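Open Morning at the Ulholm Centre

Visitors to the Ulholm Centre in April were given an early view of Priveo, a research project in which a robot arm learns to handle small shapes inside a computer simulation. The demonstration began at 10 a.m. and drew 328 guests, among them 28 pupils from Fothergill School. 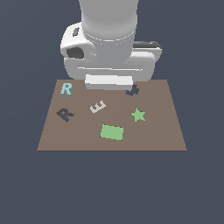

Simulation still: Priveo project / Ulholm Centre

The arm works above a plain brown table scattered with letters, a star and a rectangle. Elsie Mellor, who leads the project, explained that every piece must be approached from a sensible angle before the gripper closes.

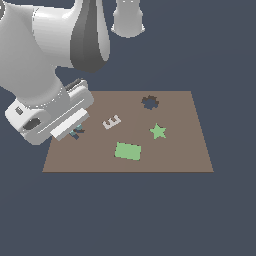 Each trial is recorded in full, and the team had prepared 400 of them for the open morning. Guests were invited to choose which to replay on the large screen in the lecture room.
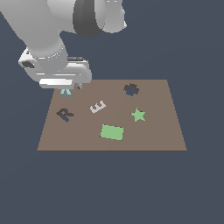

Questions from the floor turned to cost and to the time needed for training. Ms Mellor replied that simulated practice allows mistakes to be made without damage to equipment. A close view, with a pale teal letter R between the two fingers, was shown during her answer. 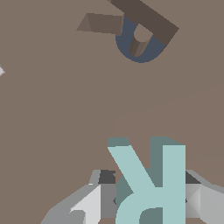 Next steps

Beryl Mottram, Head of Partnerships, confirmed that Grulteck will support the project for a further year. A second open morning is planned, and 462 places will be offered. Schools wishing to attend should write to the Centre's events office.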